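# Deciding whether a chore is ready for a machine: the walk-through method

Updated 30 March 2024

People ask us whether a machine can do a certain job yet. Sometimes it's folding towels, sometimes it's carrying parcels from the gate to the front desk. The steps below are the ones we use at Cruickshank before anyone spends money on a trial. You need a notebook, a phone with a timer, and a person who does the job now.

## 1. Write the chore as one sentence

"Deliveries" is too wide. "Carry a parcel from the gate to the desk and get a signature" is a chore you can test.

## 2. Split it into moves

Do the job yourself and write down each move. Our parcel job came to 6:

- pick up the parcel
- cross the open paving
- pass the parked scooters
- get through the entrance
- find the desk
- hand over and get a signature

## 3. Mark each move

Use E for easy, H for hard and N for not yet. Wide, flat paving with a lawn along the side gets an E for driving. People on bikes and scooters share it, so we gave crossing an H.
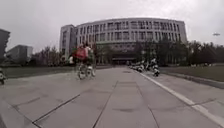

Skye Niven wrote to say that we mark the outdoor part too harshly. Her view is that wheeled machines have handled paths for years, and that the door and the signature are what stop the job. She would give crossing an E and spend the whole trial indoors.

We agree about the door. We kept the H for crossing because our February trial at Prerstead logged 614 runs, and 200 of them needed a person to step in before the entrance. Most were long waits where the machine would not move off again.

## 4. Count the help

A run with help is still a run, but write down who helped and for how long. If a helper has to walk beside the machine, the chore has not been handed over.

## 5. Decide

- All E: try it now.
- Up to 2 H and no N: run a short trial with a person nearby.
- Any N: keep the person on that move and test the rest.

Our parcel job has an N for the signature. The machine brings the parcel as far as the entrance and a clerk does the rest.

Go through the marks again whenever the route or the machine changes.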